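Do paper bags deserve their good name? Packaging project, final report, section 4

The Runa brochure we started from says a kraft bag "holds its shape without support." I doubted that in December and I doubt it more now. Over the term we logged 149 packings, and the bag kept a usable opening in very few of them unless we folded the rim outward first. Even then the paper wrinkled at every fold.

Tape helped. Lieven Hoekstra argued that a taped bag is no longer a fair test of paper, and I agree with him, but we had no better way to keep the mouth wide.

Rolled rims and black tape on the brown bag:

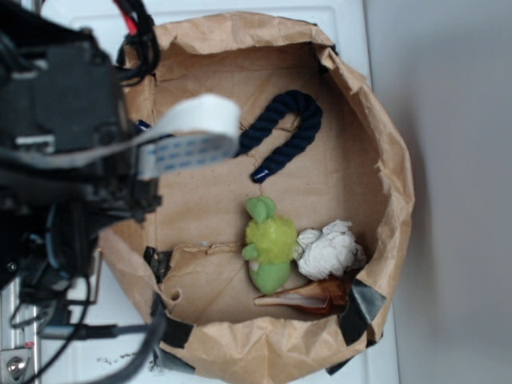
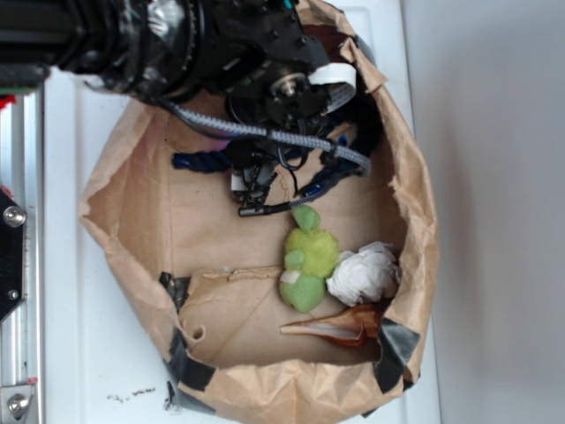

Cost is the other claim I can't support. Dewulf quoted us for 600 bags and left out the tape, which we bought separately. Our supervisor wants the comparison with the Tradum box finished before we recommend anything. We have 3 box trials so far, too few to say the box is better. The Fomine liner was never tested, so its column in the table stays blank.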